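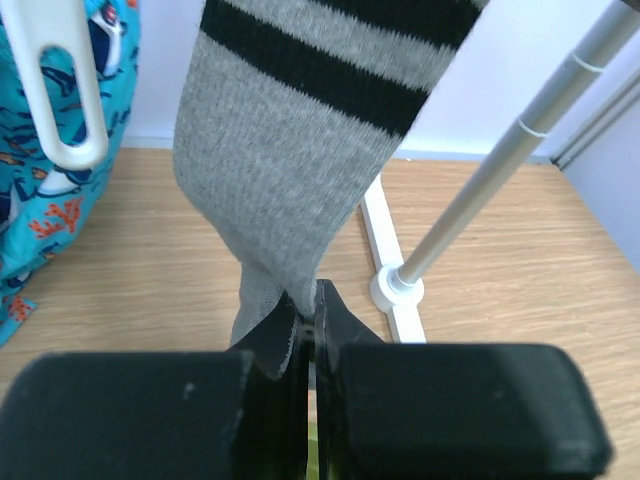
Gray sock with black stripes

How do I keep wool socks from shrinking?

I have a few pairs of Jarura wool socks and two came out of the wash a size smaller. I used warm water and a normal spin. Can I fix them, and what should I do next time?
Lizelle Msimang

Answer 1
Cold water, wool cycle, no dryer. Mine have lasted since December.

Answer 2
Soak the small ones in cool water with a little hair conditioner, then stretch them gently by hand — it helps some, but felted wool won't come all the way back.

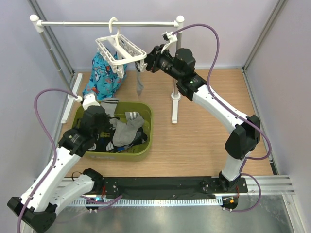 Drying matters as much as washing. I keep the wet socks in a plastic basket, like the green one on the table, and put them on a peg hanger one at a time. Keep them off the radiator.
Abelardo Guzmán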